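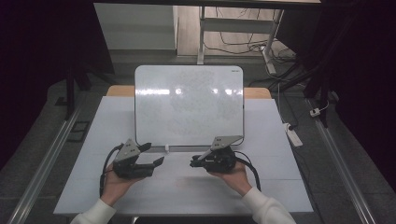
Lab 2 compares the Randuto and Torner hand-held grippers, and the first thing to learn is that the spec sheet was written by an optimist. Both are rated for 3,000 cycles between calibrations. Ours drifted at 2,000, so calibrate before you start. Hold each gripper from below, fingers pointing in toward the middle of the table, and mind the cables - let them loop out to the side and hang down, well away from the fingers. Then close one pair of fingers until they nearly touch, leave the other slightly apart, and log both readings.

Do 20 closes per gripper, then swap hands and repeat. Your weaker hand will have opinions. Write them down too.

Results go in the Zukora folder before the August session.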